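Thursday, December 13, 2018

So the Brornevach tour came to Urkcombe last night and I still can't hear properly out of my left ear! I paid 141 dollars for my seat (don't tell my sister, she thinks it was a gift) and I'd do it again tomorrow. They opened with Preda, the whole thing, all nine minutes of it, and the girl next to me cried straight through.

Merch was a zoo. I waited in line for 2 hours and the gray hoodie sold out right in front of me, so I got the tote bag instead. It's fine. I like the tote bag.

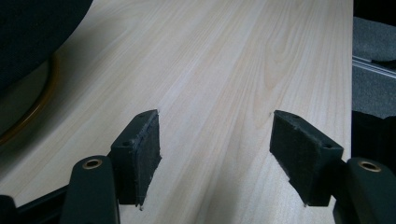 The encore was two songs I didn't know, both slow, and one of them had to be from the new record they've been teasing since November. If anybody got it on video, please send it my way, my phone died during the drum solo.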